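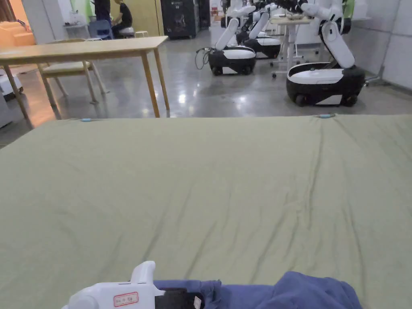 How does a gripper learn to hold a cloth without dropping it?

A person holds it in the hand and shows it many times, and the machine keeps a record of every try. But first the gripper must be in good order, and this is the part we will tell you about.

A gripper is like a hand with a very simple pinch. The jaw opens, the jaw closes. If there is dust or a thread in the jaw, the pinch becomes weak and a shirt can slip out. So each morning Halina Pawłowska, who works in our workshop in Tetstead, wipes both sides of the jaw with a soft dry cloth. Then she opens and closes it 3 times and listens. A good jaw is quiet. A jaw that clicks needs a small screwdriver.

Next comes the cover on the work surface. It must stay in its place when somebody pulls a shirt over it. Try this at home: put a towel on a table and drag a sock across it. The towel moves too! Clips on the far edge help to keep the cover still.
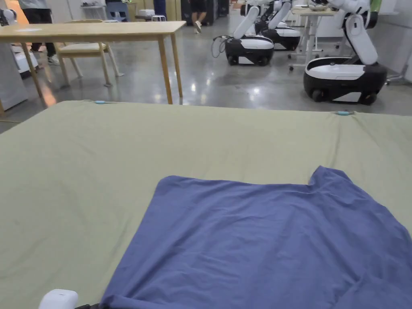

A T-shirt on the green cover, with two light-blue clips at the far edge.

After 1,000 tries the gripper gets a longer check. Damian Olszewski takes off the jaw and looks at the small screws one by one. He puts them in a bowl - never on the floor, where they like to roll away. If the jaw is worn smooth, he puts in a new one and writes the change in a notebook.

New word: the jaw is the part of a gripper that opens and closes.

Ask a grown-up to show you a pair of kitchen tongs. Can you pick up a sock with them? Can you pick up only one corner?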